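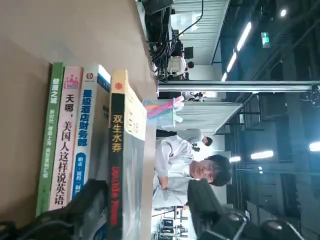 CHAPTER 7
Putting a Desk in Order

Before you start

A desk is a small place, but many things want to live on it. In this chapter you will learn to arrange books, pens and small objects so that the work surface stays free. The method comes from the study rooms at Fustbridge, where one table serves many readers in a day.

We begin with books. Books can stand in a row or lie in a stack. In a row, every spine can be read and any book can be taken without moving the others. In a stack, the books need no support, but the lower ones are hard to reach. Put the widest book at the bottom and bring the spines to the same side. A paperback is soft — it slides easily when the pile is not straight.

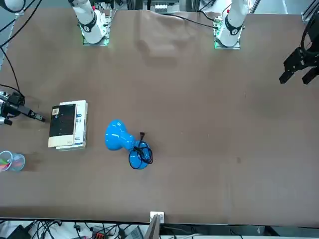 Marin Yordanov prefers the row in all cases, and writes that a stack of more than two books is "a stack where the bottom one is forgotten." Ruth Catterall does not agree. For her, a low stack is the right choice when the same books will be opened again that evening.

Try both ways at home for one week before you decide. 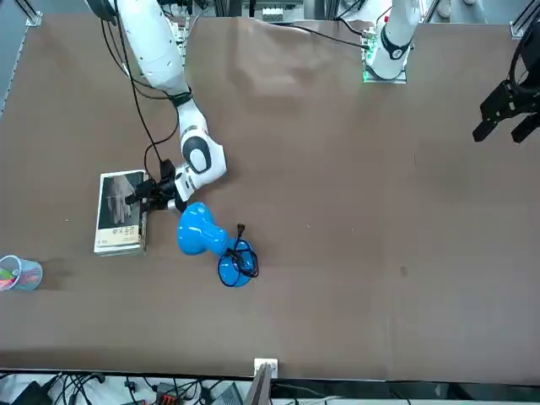 KEY WORDS
spine, cover, stack, row, cord, base, pen cup

7.1 Objects with a cord

Objects with a cord should be placed before the books. Choose the side of the desk nearest to the outlet, and lead the cord along the back edge. If the cord is too long, make wide loops and tie them without pulling.

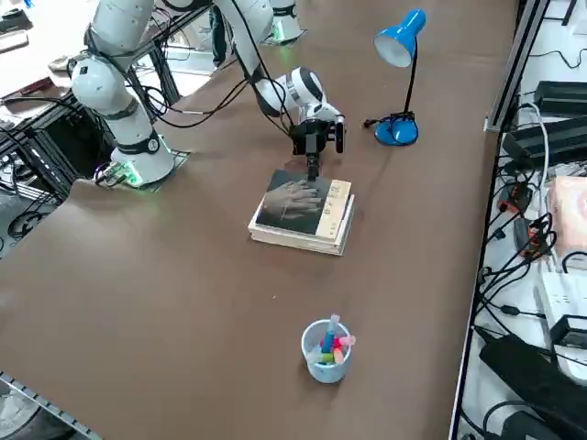 A desk lamp stands well behind the books, on the side opposite your writing hand, so that your hand does not throw a shadow on the page. Pens go in one cup, close enough to reach while sitting. Leave roughly 38 centimeters free in front of you for an open notebook.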